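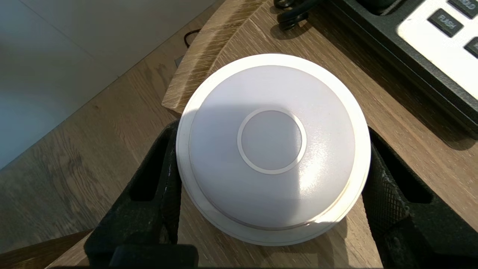 April, bench log, Rewi arm (desk cell)

9:40. Vasanthi reckons the slips are cured by the new finger pads. I'm not convinced. She ran 107 picks with the round white unit yesterday afternoon and logged no drops, but all of them started from the same spot with the same approach. I could get that result with the old pads.

Jaw zero had moved again. Was 2276 counts when I left it, read 2416 this morning with the fingers closed on nothing. Re-zeroed, power cycled, came back the same, so it holds over a restart at least. The Zullia utility still says "calibration healthy" whatever you do to it. Ignore that line.

Pads: crosshatch on the inner face of the right finger is still crisp. Left one has light scratches along the edge. Philomena says that's cosmetic. Maybe. I'd like to see it under the loupe before I agree.

Closing on the sides of the rim, just under halfway. The stepped edge doesn't give the pads much to bite on, and I suspect we're getting away with it on squeeze alone. Lowered the force setting to 964 and it still lifted, first four tries. Fifth try it rolled a bit in the grip. Put it back up.

Sun is on the desk by mid-morning and the white plastic goes nearly to glare on the right side, with a shadow across the middle. The Anell detector's centre estimate wandered while that was going on. Vasanthi blames the jaw zero. Could be both. Blind down this afternoon, then repeat.

To do:
Tighten left finger screws, check with the small driver, no threadlocker yet
Swap pads left to right and rerun from mixed start positions
Ask Zitcombe what the spare encoder costs before anyone orders one

2:15. Blind down, centre steadier. Zero reads 2276. I'll believe it when it says that tomorrow.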